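Ticket: Grasp success drops on left hand after retraining
Project: Coughlan
Component: policy / wrist view
Reported by: Tresport lab bench
Status: Closed, fix merged

Summary

The Coughlan policy picks well with the right hand and badly with the left. Both hands run the same checkpoint. The drop showed up with the February retrain on 3000 demonstrations. The previous checkpoint did not have it.

Expected: left and right within a few points of each other over 100 trials per hand.
Got: right hand fine, left hand closes early and above the object on most misses.

Log

Entry 1. Reran the left hand trials with the old checkpoint on the same objects. Normal results. Hardware looks OK but checking it anyway.

Entry 2. Joint zero check on all left fingers passed. Swapped the hand controller with the Jukport spare. No change, original controller put back.

Entry 3. Replayed recorded demonstrations open loop on the left arm. Fingers land where they should. That rules out calibration between arm and hand. The problem is in what the policy does with the wrist view.

Entry 4. Pulled wrist frames from the failed trials and compared them with training frames. In the failures the arm is folded in close and the sleeve and other gray parts take up a lot of the image. Training frames are mostly from poses with the arm farther out, where the fingers and the floor are in clear view.

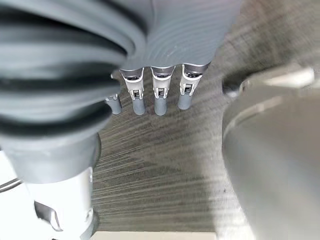

Entry 5. Checked the preprocessing config. The retrain turned on the Clenier crop filter, which drops any frame where near-field blur covers too much of the image. The filter was meant to remove bad recordings. On the left hand it also removed most of the folded-in approach poses. The right hand demonstrations were recorded at a different station with more reach, so few of those were dropped.

Entry 6. Tested the idea without retraining. Started left hand trials from an extended pose only. Success came back close to the right hand. Started from a folded pose, it dropped again.

Entry 7. Turned the filter off and retrained on the full set. Also added 300 new left hand demonstrations from folded poses. Trained with 2 seeds to make sure it was not a lucky run.

Entry 8. Both seeds bring the left hand back in line with the right. Early closing is mostly gone. Remaining misses are on thin flat objects, same as on the right hand, and that has its own ticket.

Resolution

Crop filter now defaults to off for wrist views. It stays on for the head view. The data report lists dropped frames per hand and per start pose.

Still open

Results in the Tresport draft that used the February checkpoint need to be rerun before the left hand table goes out. Do not mix old and new numbers in the same table.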